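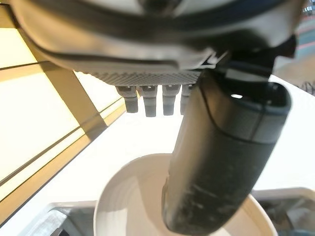
Kilivley today released Kivi 2, the new version of its grasp and motion planning software for two-armed robots working in home kitchens. Out now to existing license holders, everyone else in November. The main change is in contact handling. Kivi used to stop planning at the moment of touch, then hand off to a fixed close-the-fingers routine. Fine for boxes. Not fine for a glossy white bowl on a white tabletop, with a fingertip down inside it and the wrist camera looking mostly at its own hand. Kivi 2 keeps replanning through contact, up to 60 times a second, and treats the robot's own fingers as known shapes so they dont get mistaken for part of the dish.

"White on white was our worst case for a long time," said Shigeru Nomura, head of perception at Kilivley. "Depth drops out, the rim goes missing. Now the planner carries the rim estimate forward and keeps going."

Also new: sink-to-rack planning. One arm holds a bowl by the rim over the sink, the other stays down by the open dishwasher, and both are planned together as a single problem. Tilt limits can be set per dish. Faucets, counter edges and pulled-out racks go in as keep-out zones, drawn by hand or picked up from the head camera.

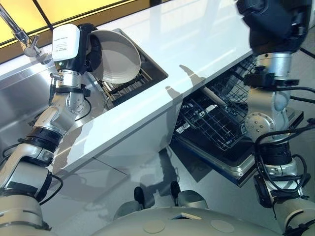 Testing and availability

The release was tested at Gruvoneck, the company's kitchen test site, on 108 different dishes and utensils. 2000 logged runs, all of them replayable in Ernamum, the debugging viewer that ships with Kivi. Ernamum now shows the plan and the wrist view on one timeline, which customers have been asking for since the first version.

"You scrub back to the bad grasp and see what the planner beleived at that point," said Haruto Koyama, who leads tooling. "Before, that was an afternoon of reading logs."

Upgrade is free for current licenses. Trial period for new users is 60 days. Old config files load as is, except custom gripper models, those need a re-export. Migration notes are in the download.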